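Reviews > Software > Home robotics
6 min read

So I've had Skenier on my desktop PC for most of May now, and I keep meaning to write it up and then opening it for "just one more go" instead. Probably tells you how I feel about it!

If you haven't come across it, Skenier is a kitchen simulator for people who want to teach a robot arm to do chores and haven't got a robot arm (or have got one and would like to keep it in one piece). You pay 359 for the full licence, you get a stack of kitchens, and you set the arm to tidying, fetching, clearing the sink and so on. I came to it from Clulora, which I used for a couple of years and still have a soft spot for, but its kitchens were basically grey boxes with a cupboard stuck on.

Setting up was the worst bit. The download is enormous, the installer asked me for the same folder twice, and on my first evening it fell over every time I tried to load a kitchen. An update to my graphics driver sorted it. After that it's been steady, apart from one crash on a Monday night that took an hour of fiddling with it. Save often!

The task list is where the money has gone, I think. There are 934 of them in the version I've got, and they're sorted by room and by how awkward they are. I went straight for the sink ones, which was silly of me as they're right up at the hard end. A plate lying flat in a basin is a pig of a thing for an arm to get hold of, and the walls of the basin get in the way from nearly every side. My first attempts were mostly clonking.

What I really like is how much it changes between tries. You can leave the room as it is and have it swap the bits and pieces lying about, so your arm can't just learn one layout by heart. The big red ball is the gripper marker, by the way, and you do get used to it. 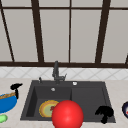
Same sink, same plate with the orangey rim, different clutter: 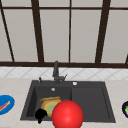
Over on the users' forum Delali Arthur reckons I'm being too kind about all this, and that the shuffling is the very thing that put her off. Her view is that if you're new to it you want the same kitchen over and over until the arm manages one job, and that Skenier turns the mixing on by default and hides the switch three menus down. She went back to Clulora for the learning stage and only uses Skenier for testing now. I can see that. I found the switch by accident myself, and the manual has one line on it.

My other grumbles are smaller. The marker is huge on the default setting and it'll sit right in front of whatever you're trying to look at. The clutter can be a bit daft too, with things turning up next to a sink that I wouldn't leave next to mine. And the fans on my PC go like a hairdryer, so I've stopped running it while anyone's watching telly.

Speed is fine. I left it going overnight and had 871 tries logged by breakfast, with a little chart of which ones it counted as done. You can replay any of them, slow them down, and save out the pictures, all of which worked first time for me.

Would I pay for it again? Yes, if you've already got one simple job working somewhere else and want to see how it copes with a messier kitchen. If you're starting from nothing, take the free trial, find that switch (Settings, then Rooms, then Variation) and turn it off for the first week. I'm going back in tonight to have another crack at the plates.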